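4. Pairing your Cluvenon foot pod

Take your time with this one – it's a lovely little gadget once it knows your stride.

1. Press the pod into its clip until it clicks, then lace the clip onto either shoe, fairly low down.

2. Walk for 2 minutes, so the pod wakes up and finds your watch.

3. Choose Shoes, then Add Pod, and type in the 5-character code from the card.

4. Run one easy mile on a track or any path you know well, and press Save when you finish.

Note: If you change shoes, please run that mile again, even if the new pair is the same model!

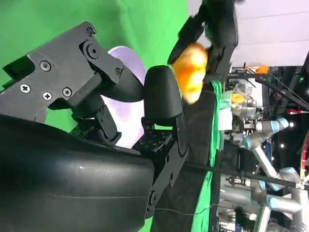 Caution: Don't put the pod through the dryer, and take it off the shoe before you wash your sneakers.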